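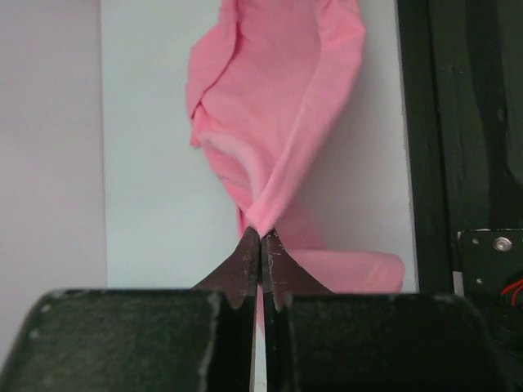 Prepared by Dolores Park, Wimness Technical Institute
Course 217, Handout 4 – Care of the Textile Gripper
Revised February 23, 2019

Students assigned to the Baltia cell are responsible for the gripper during their block. Read this handout before the first session.

1. Fingertips
The two fingertips taper to a point and close on the cloth in a narrow V. Scuffs and light scratches along the angled edges, as on the pair shown holding the pink cloth, are recorded on the wear sheet. A burr that can be felt through a cotton glove is reported to the instructor. Tips are replaced as a pair at 800 cycles – never singly.

2. Cleaning
Pale flecks of dust show readily on the dark gripper bodies. Lock out the cell, then wipe the bodies and the inner faces of the fingers with a dry cloth. Compressed air is not permitted.

3. Pinch test
Close the gripper on a single folded piece of fabric and raise it 185 mm. Hold for one minute. Repeat with the fabric gathered, and note any slip in the Eren log.

4. Wiring and brackets
Check exposed wires for chafing and bracket screws for tightness. Do not pull on a wire to test it.

Replacement tips are drawn from the Hadeleck cabinet, drawer 526. Wear sheets for this block are due by the first session in March.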